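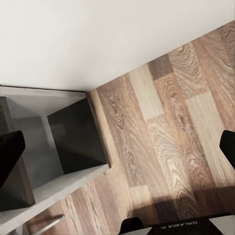

How many runs in simulation does a task need before the same program may go on the real robot?

There is no number that fits every task, but our house rule is 100 runs in a row with the same version of the program, and no more than 3 failures, every one of them explained in writing.

lamisi_o
Thread starter
I write the question and the answer together so that you can see at once where we stand. I would like to hear if other people find this rule good or bad.

We are a small group and we work with household tasks: open a drawer, put a thing into an open compartment, close a door. All of it is first done in the simulator. The real kitchen is at our Clirkmont site and it is shared, so each hour there is expensive for us. Until May we had no written rule. Each person decided alone when a program was ready, and you can imagine that the persons were not equally patient.

Now we have a document of one page. The main points are these.

A run counts only if the start position was drawn by the program. You may not choose it by hand.
A run is a failure if any part of the robot except the fingers touches the furniture, also when the drawer opens nicely at the end.
If you change anything in the program, the count starts again from zero.
Failed runs are kept. You may not delete them, also not the stupid ones.
The person who wrote the program does not sign the release.

My question is mostly about the third point. My colleagues hate it.

Lamisi Owusu

harrowgate_b
I would hate it too. If I correct a spelling mistake in a log message, do I have to start again from zero? People will stop correcting spelling mistakes. Then they will stop correcting bigger things, and you will have a rule that makes the programs worse.

We used a similar rule on the Stenda project and dropped it after one summer. What we have now is a list of files. If you touch a file on the list, the count goes back. If you touch something else, you write one line in the log and carry on.

lamisi_o
Thank you, this is a fair point. Who decides which files are on the list? With us I am afraid that the list would become shorter each time somebody has a deadline.

harrowgate_b
Two people, and neither of them can take a file off alone. Adding one needs only one person. It has never got shorter so far. It did get longer once, when somebody moved the grip force into a settings file that wasn't on the list. That was an embarrassing afternoon for me in particular.

mvdl
I disagree with both of you, a bit. The count is the easy part. What worries me is what the runs look like. You can do 100 runs that are all the same run with a few millimetres of difference, and all you have learned is that your program can do that one thing.

Look at the view at the top of the thread. Light grey cabinet, drawer front with brown grain, floor with brown grain as well. The bar handle is slim and sits low in the left corner. If every start looks like this, the program may learn that a handle is a bright line in the bottom left. It will be very good at that. Then you take it to a white drawer with a round knob and it does something you will not like.

My rule would be about variety first. Different floors, different handles, different light. Count after that.

lamisi_o
We change the floor and the light already. Handles we change too little, I admit it. We have only a few models of them and somebody has to make the new ones.

By the way, the grain on the drawer front being so near to the floor is something I want to keep for part of the runs. Real rented flats have this very often, the furniture and the floor from the same idea of "wood". If the program needs a big contrast to find the drawer, I prefer to learn it in the simulator.

mvdl
Agreed on keeping it. Just write down which share of the runs has it. If it isn't written, after half a year everyone believes something different.

tinplate
Can I ask a beginner's question? Why is touching the furniture a failure if the drawer opens? In my own kitchen I bump the cupboard all day.

lamisi_o
It is a good question. In the simulator a touch costs nothing. The cabinet doesn't get a scratch, the arm doesn't get hot, and the program gets its point for the open drawer. So the program has no reason to avoid it. On the real furniture the same movement can be a strong push, because the simulated cabinet may be fixed to the world and the real one is standing on four feet. For this reason we are strict early.

tinplate
Makes sense, thanks. And the fingers may touch anything?

lamisi_o
No, this was badly written by me. The fingers may touch the handle, the object, and the edge of the drawer if the task is to close it. If a finger slides along the cabinet side for a moment we write it down as a "soft contact". It is not a failure, but it is visible in the table.

harrowgate_b
How many soft contacts do you allow?

lamisi_o
At the moment there is no limit. In the last release there were 13 in the whole set. I looked at each of them. Most were with the side of the open compartment, when the arm goes past it on the way to the drawer below.

harrowgate_b
Then you need a limit. Something that is written down but has no limit will grow. I don't say it must be a low one.

quaye_desk
I do safety work for machines, mostly packing lines, so please take this with a little salt because your robots are of another sort.

I would be careful with the word "release". In my work, simulation runs give you permission to start testing on the machine with all the protective measures in place: reduced speed, somebody at the stop button, no other persons inside the marked area. They never give you permission to use the machine in the normal way. If your page of rules says "may go on the real robot", somebody new will read it as "it is safe". Those are two decisions and they should have two signatures, on different days if you can manage it.

Also, your point about the author not signing is the best one on the page. Please don't let anybody take it out.

lamisi_o
This I had not seen and I think you are right. In our page there is a sentence about reduced speed, but it stands at the bottom, under the signatures, where it has no force. I will move it and I will change the word. Would "cleared for supervised trial" be good English?

quaye_desk
Perfectly good. I'd use that.

mvdl
I want to come back to the failures. You keep them all, good. Do you look at them? We have 1,088 saved runs from the Dakow tasks and I would guess that most of the failed ones have never been opened by a human being. The folder exists so that we can say it exists.

lamisi_o
Under our rule a failure inside the counted set must be explained in writing, so somebody has to open it. Failures from before the count are only stored. I know this is a hole. A person can try the whole afternoon, get a lucky series, and call that one "the count".

harrowgate_b
So announce the count before it starts. One line in the log: version, task, time, "counting from now". If it fails, that line stays there for everybody to see. It costs nothing.

mvdl
It costs pride, which some people have a lot of. But yes, do this. It is better than any of the other rules here, in my opinion, and I would accept the short list of files from harrowgate_b if this came with it.

tinplate
Sorry, another beginner's one. What does a good explanation of a failure look like? I've been asked to write some and I only ever put "missed the handle".

lamisi_o
"Missed the handle" is what happened. We also ask for where the handle was in the camera view, where the fingers were at the moment they closed, and what the program believed. Often the third one is the interesting one. An explanation from last month, shortened: "Fingers closed to the right of the handle. Handle was near the border of the view. Program took the shadow on the floor for the lower edge of the drawer." With this a colleague can do something.

If the writer doesn't know the reason, "reason not known" is allowed, but then it counts double against the limit. People complained about this more than about anything else, and the explanations became much longer.

quaye_desk
Counting it double is a nice idea. I may borrow that for the packing lines.

harrowgate_b
I'm not convinced by the double counting. It pushes people to invent a reason. Somebody under pressure will write "shadow" every time and you can't prove it wrong.

lamisi_o
You can, if you run the same start again with the shadows switched off. We ask for this repeat run when the reason is the light. It takes about 13 minutes with the loading. But I accept that for other reasons there is no such simple test, and I don't have a good answer for them yet.

harrowgate_b
Fair enough. I'd still leave it out of the first written version and see what people do.

lamisi_o
Thank you all. I have changed the page as follows, and I will show it to my colleagues before I ask them to sign it.

The count is announced in the log before the first run.
A list of files decides if a change brings the count back to zero. Two people are needed to take a file off the list.
The set must state which floors, handles and lights were used, and in which share.
Soft contacts have a limit. The number is still open.
The result is called "cleared for supervised trial". Speed limit and stop button stand above the signatures.
Double counting of unknown reasons stays in for now, against the advice of harrowgate_b, and we will look at it again after the next release.

mvdl
"After the next supervised trial", please. You have just abolished the word release.

lamisi_o
Corrected. For the handles: if anybody has models of round knobs or recessed grips that may be shared, please write to me here. We can give the floor textures in exchange.

tinplate
I've got a few recessed grips from a course project. The scale is probably wrong but I'll send them over tonight.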